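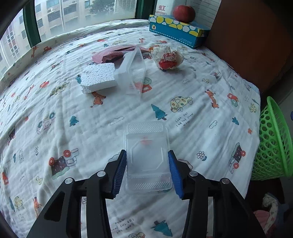 Tetsuya Sekiguchi wrote back on the last report asking why we are still buying finger pads when the budget line says grippers, and whether the hand-held work tells us anything the arm wouldn't. Fair on both counts. He also wanted fewer adjectives and more numbers so I have tried.

## Where we are, September

Hand-held trials: done, bar the repeats. Arm trials: started, behind. Camera comparison: not started properly, see below.

Three grippers in the comparison as agreed. The Nilum (four-bar linkage, ribbed pads), the Akuvell two-finger, and our own Sarside jaw. All three run on the same handle for the hand-held part so the only thing changing is the front end. Well, and the weight. The Akuvell is heavier and people's wrists know it by the end of a session.

185 grasps logged hand-held so far. 117 of those on packaging, which is where the trouble is, so that's where we put the time. Rest is mixed household stuff on soft surfaces and on a table.

## What we've found

**Thin clear plastic.** Still the worst. Food boxes with lids especially. Squeeze at the middle of the long side and the wall bows in, the lid pops, grip goes. Squeeze near a corner and it holds but the box swings. Ribbed pads help with the swinging. They don't do much for the bowing, that's down to how much force the operator puts in and there is no force readout on the handle yet (on order, see Spend).

**Soft surfaces.** Beds, folded blankets. We expected these to be easier as the fingers can push down into the surface and get under things. True for the Nilum. The Sarside jaw has a square tip and it ploughs the fabric up in front of it, then grabs a pinch of blanket along with the object. Have filed the tip back on one side and that's better. Not pretty. A proper redesign wants a day of CAD time, which I haven't had.

**Light stuff that moves.** Foam blocks, empty bags, wrappers. The Akuvell closes fast and knocks them away before the second finger arrives. Slowing it down fixes most of it but then a session takes for ever. Compromise speed found by trial and error, written on the tape on the handle, needs to go in the settings file.

**Pads.** To answer the question. The grippers were bought in one go at the start, the pads are the bit that wears and the bit that makes the diference. Went through 7 sets. The smooth ones that came with the Akuvell were off after the first week. I'd ask that pads get their own line next time so this doesn't look odd.

## Hand-held versus arm

Short answer is yes, it's telling us things. Hand-held is quick to set up, we can take it into a real room, and a person will wriggle their way into a bad angle without thinking. The arm won't. So hand-held gives the best case for each gripper and the arm gives something nearer the truth.

56 arm grasps logged. Not enough to rank anything. So far the Nilum loses least going from hand to arm, which I put down to the jaws coming in closer to parallel, but please don't quote that anywhere until the repeats are in. The Sarside jaw has only had one afternoon on the arm as the mounting plate came back with the holes in the wrong place. Redrilled it ourselves.

## Cameras

Wide lens on the handle is good for seeing the whole room and poor for judging the last bit of the approach. Straight edges bend at the sides. Kaijage have a narrower lens on the same mount and have said they'll lend us one. Chased twice. If it doesn't turn up I will buy one and move the money from travel, unless you object.

## Spend

- Pads: over, as above
- Force readout: ordered, paid, not here
- Travel: hardly touched
- Arm time: under, becuase of the mounting plate

Overall inside the total. Sheet to follow, it's half done.

## Next

- Finish hand-held repeats on clear plastic, all three grippers
- Sarside jaw back on the arm, new tip if I get the CAD day
- Get camera decision made one way or the other
- Same boxes for everyone. Some of the early runs used whatever was to hand and I can't compare them cleanly, so those will be marked in the log and left out of the ranking

## Need from you

A yes or no on moving the travel money, by Friday if possible. And an extra week on the arm. I know that was a no last time but the plate cost us most of one.

Log format has changed slightly, the column called "grip" is now "pad" and the old one is kept at the end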